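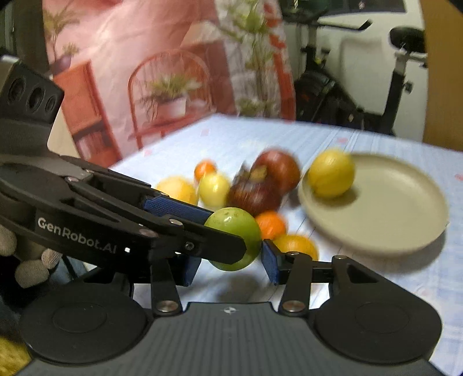
One owner of the Nirkow 2000 wrote that the drive gets slow once it fills past the halfway mark, and that he would return it if he still had the box. I have used mine since August and can confirm part of that.

The Nirkow is an external SSD, sold in 800 GB and 2000 GB versions. I bought the larger one to replace a Clakemport desktop drive that needed its own power brick. It connects over USB-C, and the cable in the package is short. It did not reach from my tower to the shelf, so I use an old one.

Copying a folder of video files starts at 800 MB/s. After 40 GB or so of steady writing the cache is full and the speed drops to 68 MB/s. Stop for a few minutes and it recovers. With the drive nearly empty I saw the drop much later, so the complaint is fair. For nightly backups it makes no difference to me.

The case gets warm during long copies. There is no fan and no noise. The status light is too bright for a bedroom and can't be turned off.

Pistasum backup software comes preinstalled. I erased it and formatted the drive myself. Encryption works only through that software, which will rule the drive out for some people.

If you move very large files every day, the Hrubý model costs more and holds its speed. I'm keeping the Nirkow for backups.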